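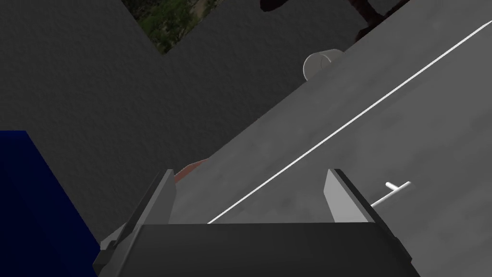
Gripper above the gray work surface in the simulator, with a white cup on its side and a small white rod

Remote Handling Operator (Trainee)
Celex, Dresthorpe site, Wamatmont
Full time, permanent
Reference: 757
Positions open: 2
Apply by: 2020-07-31

About the job

Celex sorts and repacks returned household goods at Dresthorpe. Until last November all of it was done by hand at the sorting benches. Part of the work is now done by robot arms, and the people who used to stand at those benches have moved to other jobs in the building. One of those jobs is remote handling operator. Two of the current operators are leaving the late shift, and we are hiring to fill their places.

An operator sits at a desk with two screens and a hand controller. When an arm can't decide how to pick something up, it stops and sends the view from its gripper to the desk. You look at the item, move the gripper into position, close it, and hand control back to the arm. If the item shouldn't be picked up at all, you mark it and a floor worker takes it off by hand.

You will spend the first part of your training in the simulator. It uses the same controller and the same gripper view as the real arms. You practice on small, awkward things and on things lying on their side before you are given anything that can break. The view is often tilted, and large objects can block most of it. Most trainees need a few shifts before they stop leaning over in their chairs.

What you will do

Answer pick requests from the arms during your shift.
Practice and record pick attempts in the simulator. Each trainee completes 1000 attempts before working on live requests. Failed attempts count.
Write a short note when a pick goes wrong, saying what you tried.
Walk the floor at the start and end of each shift with the floor lead.
Spend one shift in every five on the benches, sorting by hand.

The last item is a fixed part of the job. Operators who never handle the goods get worse at judging them on a screen, and the bench crew asked for it too.
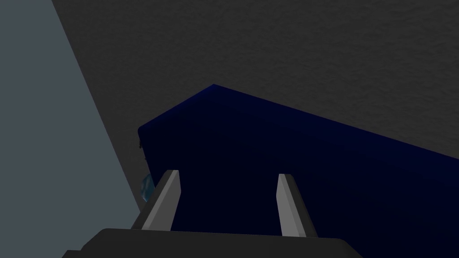 The hardest part for most people is judging distance. You are working from one view, and you have to tell how far the fingers are from an object before they touch it. In a dim corner with a dark box this takes patience. We would like you to be slow and right during training. There is no speed target until you have finished your attempts, and your trainer will tell you when one starts to apply.

What has changed at Dresthorpe

Applicants ask about this at every interview, so the facts are set out in this ad.

There are 131 people on the Dresthorpe payroll. No one was laid off when the arms came in, but the number of bench jobs is lower than it was, and we don't expect it to go back up. People who left during the changeover were not all replaced. Some bench workers did not want desk work and moved to loading or inspection. Others tried the operator desk and went back.

There is less lifting than before. There is more sitting, and more time looking at a screen. Operators take a ten-minute break away from the desk every hour, and the arms queue their requests until someone is back. The desk room is quieter than the floor, and some people miss the company. Requests do not come evenly. You may have a long gap and then several arms waiting at once.

The system logs each pick, including who made it. Logs are used for training and for fixing the arms. Under the Awwad agreement, signed with the staff council when the project began, they may not be used on their own for discipline or pay decisions. You will get a copy of the agreement with your offer letter, and you can ask to read it before the interview.

What we are looking for

Steady hands and good eyesight, with or without glasses.
Willingness to work the late shift, 2 p.m. to 10 p.m.
Able to stand for a full shift on bench days and lift up to 30 pounds.
Clear written English for the shift notes.

You don't need a degree or any experience with robots. Experience in a warehouse, kitchen, repair shop or similar place is useful. Experience with video games is fine to mention but doesn't replace the handling test.

Pay and training

Trainees start on the senior bench rate and move to the operator rate when they sign off on live requests. Training is paid at full hours. If you find the desk doesn't suit you within the first three months, you can ask to move to a bench or inspection job, if one is open.

How to apply

Send a resume, or a one-page letter if you don't have one, to Rima Nimri, Operations Hiring, Celex, Dresthorpe site. Put the reference number on it. Paper applications can be left at the gatehouse.

Those invited will have a half-hour interview and a forty-minute handling test in the simulator. You will be shown the controller first and given time to try it. Please tell us ahead of time if you need a different chair, controller or screen setup.

Current Celex employees should apply through their shift lead, using the same reference.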